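Stop grading the robot, grade the tabel

I coach the after-school robotics club and I help judge the Baline student showcase, so read this as a complaint from inside. The showcase scores the wrong thing. Has for years. Six minutes on stage, robot does its trick, robot gets a number. Whatever the kids did in the months before that gets one line on the form, and the line is called "process," and most judges fill it in while walking to the next booth.

So what do teams do? They build for the six minutes. A kid who has spent a whole winter learning why a motor stalls will hide that kid's best work, because stalling looks bad. We teach them that. We do, the adults.

Our club went a different way this year and I want to argue for it before the rules get printed again. The project is called Collano. The students collect demonstrations by hand – pick the thing up, put the thing down, over and over, with a gripper in each fist – and then train a small model on what they collected. Most afternoons no robot moves at all. Visitors find this dull. Parents especially. One asked me when the real part starts.

It had started.
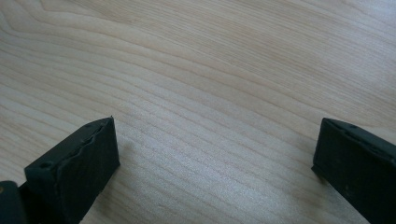

Collecting is a skill and it should be scored like one. I mean the boring bits, where you begin, where you stop, whether you start every take from the same lazy spot because your elbow likes it there. Black fingers wide open over bare pale wood, nothing between them, and to a visitor that is a picture of nothing going on. To the club it's a question we argued over for most of an afternoon. Does a take with no object in it belong in the set? Half the room said toss it. The other half said a model that has only ever seen things to grab is going to grab at the wood grain. I did not settle it for them. They wrote down both sides, and that page is better engineering than anything I have seen get a trophy.

By February they had 2181 takes. They threw out 88. I have the list, with a reason next to every one, in six different kinds of handwriting. "Cable pulled." "Sneezed." "Started before ready." "Not sure, feels wrong," which I made them go back and explain. Try getting that on a stage. There's no box for it.

The pushback I get, and I get it every season:

Judges can't read logs, no time. Fine, then read ten lines. Pick them at random. Ask the kid standing there to explain line seven. You'll know in under a minute who did the work and who copied a folder.

It favors the patient kids. Maybe. The current setup favors the loud ones and I didn't hear anybody object.

It isn't robotics. This is the one that gets me. Somebody from Clalano, the other club in our league, said it to a student of mine straight out, that we were "just moving cups." Ok. Move a cup, then. Do it the same way and also differently enough 2000 times that a machine can learn from it. Let me know how your wrists feel.
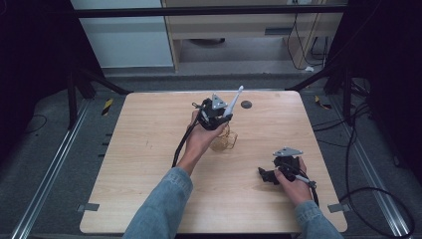
What students pick up at the table is attention, and I don't have a nicer word for it. They start seeing what gets in the way. Take the cup. It's clear glass with a faceted pattern and a bit of an amber tint, small, on light wood, and the rim throws light back at you. A stage team would swap it for something bright and solid. I'd give points to whoever can say why that cup is hard and what they'd change to find out. Same with the cables, one off each gripper, one of them trailing over the tabletop right along the person's wrist. Two hands, two cables, one cup. There is a whole semester in there if you let it be the subject, instead of the thing you hurry past to get to the demo.

I should be fair. Stage runs have their place. The room gets loud, the little brothers and sisters get excited, some of them sign up the next fall. I wouldn't kill it. Half the score, say. Right now it is almost all the score and that's the part I can't defend to a fourteen year old.

What I'd put on the form. A log, required, handed in before the event. A rejects page, with reasons. One take explained out loud by a student the judge picks, not the one the team picks. And a line for a disagreement the team had and how they left it, even if they left it open. The Toprak league across the river already asks for a rejects page, and thier judges haven't quit over it.

Comments on the rules close at the end of March. The form is short. If you coach, send one in, even if you think I'm wrong about the half.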